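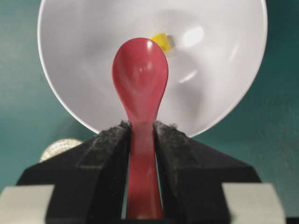
*Marian Oltz*

Wekville began as a water stop on the Cheng branch, 36 miles west of the main line. The retired section foreman who keeps the track charts now says the site was picked for its well.

"The grade was wrong for it," he said. "Westbound trains stopped on a hill and had to start again on a hill."
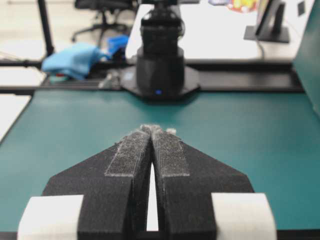
*Fingers nearly closed, gray pads on top.*

The Nestum grain elevator came next, with a siding that held 20 cars. He puts the population at 777 in its best year. "That counts the section houses. The county left them out."

The depot stood at Ideo Street until the branch was cut back one August.
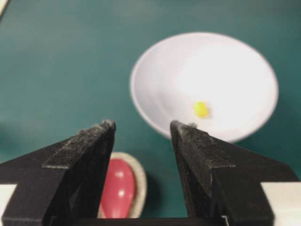 *Black gripper fingers over a green tabletop.*

Asked what is left, he listed the well cap, two culverts and some 110 feet of rail behind the elevator. "Light rail, the old section. It was too worn to sell." 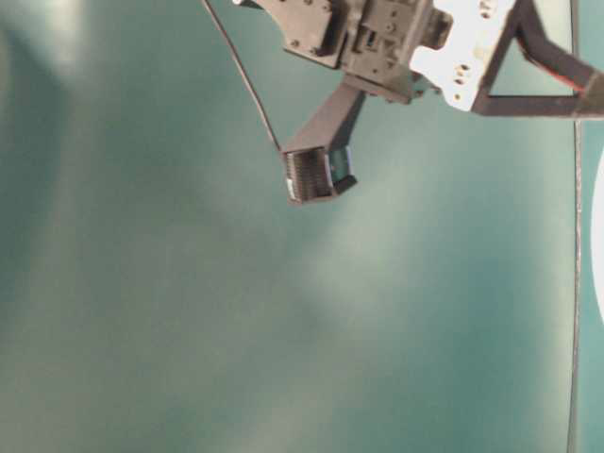
*Wrist housing, seen from below.*

He has the charts in flat drawers, sorted by milepost. The sheet for the depot is missing — he thinks it went with the agent's desk.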